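Answers to the questions we get most often about renting a workspace at Pesside. If yours isn't covered, ask at the front desk or ring before you visit.

## Renting a unit

### What sizes do you have?

There are 71 units across the two buildings. The smallest suit one person with a desk and some shelving. The largest are on the ground floor of the Hegde building and have double doors on to the yard. Most people start with a mid-sized unit on the first floor and move later if they need to.

### How long do I have to sign up for?

The shortest agreement is three months. After that it rolls on month by month until you or we give notice. Notice is one full calendar month, so if you tell us part of the way through March, you pay to the end of April.

### Is there a deposit?

Yes, one month's rent. We return it within 24 days of you handing the keys back, less the cost of any damage or any rent still owing. Filled screw holes are fine. Holes left open are charged for.

### What does the rent include?

Water, heating in the shared areas, building insurance, use of the kitchen and the meeting room, and general rubbish collection. It doesn't include electricity in your own unit, your own contents insurance, or business rates.

### Will I have to pay business rates?

Each unit is rated separately, so the bill comes to you and not to us. Many small firms can claim relief, and some end up paying nothing, but you have to apply to the council yourself. We can give you the reference for your unit. We can't fill the form in for you.

### How is electricity charged?

Every unit has its own sub-meter. We read them at the end of each month and add the amount to your next rent invoice. If a reading looks wrong, tell us before the invoice is due and we'll read the meter again with you there.

### Can I share a unit with another business?

Yes, as long as both names are on the agreement. Each of you is then responsible for the whole rent — if one leaves, the other has to cover it or give notice. Please don't sublet informally. It causes trouble with the insurance.

## Moving in

### When can I collect my keys?

Any time the front desk is staffed, once the deposit and first month's rent have cleared. You get 2 fobs and one unit key. Extra fobs are charged at cost and take a few days to set up.

### Can I paint the walls or put up shelves?

White or off-white paint is fine without asking. For any other colour, email first, and expect to paint it back when you go. Shelves may be fixed to the brick walls but not to the partitions, which won't take the weight.

### Is there a limit on floor loading?

Yes, on the upper floors. The figure for your unit is on the plan attached to your agreement. Anything heavy, such as a safe, a kiln or a large press, has to go on the ground floor. Talk to Tracey Stockdale, the site manager, before you order it. She will need the weight and the size of the base.

### Is there a lift?

The Hegde building has a goods lift that also takes passengers. The Zeltden building has a passenger lift only, and it's too small for a pallet. If you're moving in with furniture, bring it in flat-packed or ask about a ground-floor unit.

### How do I get internet?

Both buildings are wired and the shared connection is run by Braseline. You can have a basic connection switched on the day you move in. Faster speeds and fixed addresses are arranged with Braseline directly and billed by them. You may bring in a different supplier, but you need our written agreement before anyone drills.

## Using the site

### What are the opening hours?

Your fob works at all hours. The front desk is open in the daytime only and closes for lunch. The yard gate shuts itself at 8 pm, and after that you need the fob to get a vehicle in or out.

### Can I sleep in my unit?

No. The buildings aren't licensed for it and it would void the insurance. We end the agreement of anyone found living on site.

### Is parking included?

One space comes with each ground-floor unit. Everyone else parks in the shared area on a first come, first served basis. Vans left in the loading bay for longer than it takes to unload will be asked to move. There's a covered rack for bikes by the Zeltden entrance, and you'll need your own lock.

### How do I book the meeting room?

Use the calendar link in your welcome email. You get four hours a month free and pay by the hour after that. The room seats eight. If you cancel on the same day, the hours still count.

### Can I bring my dog?

Yes, on a lead in the corridors and the yard, and not in the kitchen. If a neighbour is allergic or the barking becomes a problem, we'll ask you to make other plans.

### What about noise and dust?

Units on the yard side are for making things, and some noise is expected there between 8 am and 6 pm. Units on the street side are for quiet work. If you use a saw or a sander you must have extraction fitted, and we'll want to see it before you start. Spray painting is only allowed in the booth behind the Hegde building.

### Can I have equipment delivered when I'm not there?

The front desk will sign for parcels one person can lift. They're kept in the post room for a week. We don't sign for pallets or anything that needs a tail lift, so please be on site for those.

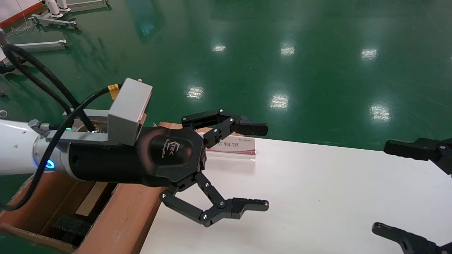 ### What do I need to do about electrical equipment I bring in?

Anything with a plug should be in good order and used on its own socket where possible. Extension leads may not be joined end to end. Equipment that needs a three-phase supply can only go in units 1 to 9, and the connection must be made by a registered electrician, at your cost. Send us a copy of the certificate afterwards.

### Do I need my own insurance?

Yes. Our policy covers the building and nothing inside your unit. You need contents cover and public liability cover, and employer's liability as well if you have staff. We ask for copies when you sign and again each year when they renew.

### Where does my rubbish go?

General waste and cardboard go in the bins by the yard gate. Flatten the boxes first. Paint, oil, batteries and old electricals must not go in the bins — you have to arrange your own collection for those and keep the paperwork. Wood offcuts can be left in the crate next to the bike rack for other tenants to take.

### What happens if the fire alarm goes off?

Leave by the nearest exit and go to the far side of the car park. Don't use the lift. The alarm is tested once a week in the morning and sounds for a few seconds. If it goes on longer than that, treat it as real.

## Problems and leaving

### Who do I tell about a repair?

Email the front desk with your unit number and a photo if you can. Leaks, broken locks and loss of power are dealt with the same day. Other jobs usually wait for the next visit by our contractor. Out of hours, ring the number on the back of your fob, for emergencies only.

### What if I pay late?

You have seven days from the invoice date. After that we send a reminder, and after a second reminder we may switch off your fob until the account is settled. If you know you're going to be late, speak to us early. We can normally agree a date.

### Will my rent go up?

We review rents once a year and write to everyone two months before any change. The new rent won't apply to you during your first three months.

### Can I move to a different unit?

Yes, if one is free. There's no fee, and your deposit moves with you. The old unit has to be cleared and swept before you get the key to the new one. Ask to go on the list if the size you want is full. Ground-floor units don't come up often.

### What do I need to do before I leave?

Take everything with you, including shelving, unless the next tenant has agreed in writing to keep it. Fill any holes, sweep the floor and return both fobs and the key. We read the meter with you on the last day, and the final electricity bill comes out of the deposit unless you'd sooner pay it separately.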